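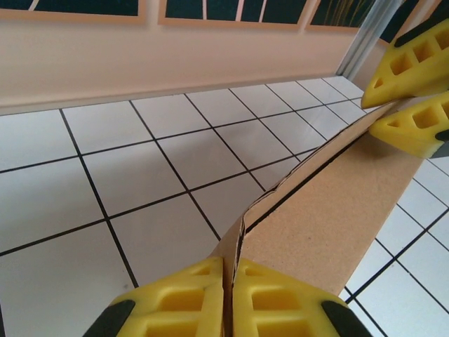 Page 4 of 98

Last updated Sunday

sumel_tudur wrote:
So is anyone else's sourdough going crazy in this July heat? Mine doubled before lunch and smelled like nail polish. I'm about ready to toss the jar.

angharad_m wrote:
Don't toss it! Feed it twice a day and keep it in the coolest cupboard you've got. I did that all last summer (my kitchen is an oven) and the bread was great.

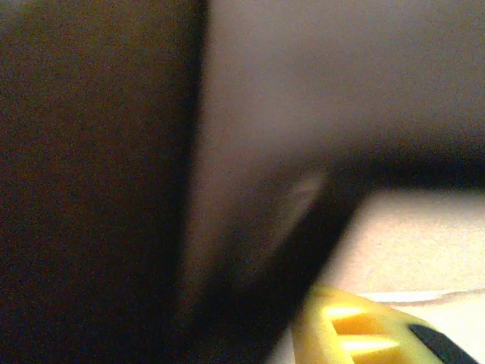 Oh, and use cold water, straight from the fridge. I forgot that part.

treloar wrote:
Twice a day is a waste of flour. I put mine in the fridge and feed it on Sunday, 200 grams, done.

angharad_m wrote:
Sure, but a fridge starter tastes flat to me. We've argued this before, Tipene!

sumel_tudur wrote:
Okay, splitting it and trying both. Will report back.

4 replies | 0 shares

Recent threads:
Rye flour from Rosser, any good?
Pivedon mixer keeps stalling
Crust too pale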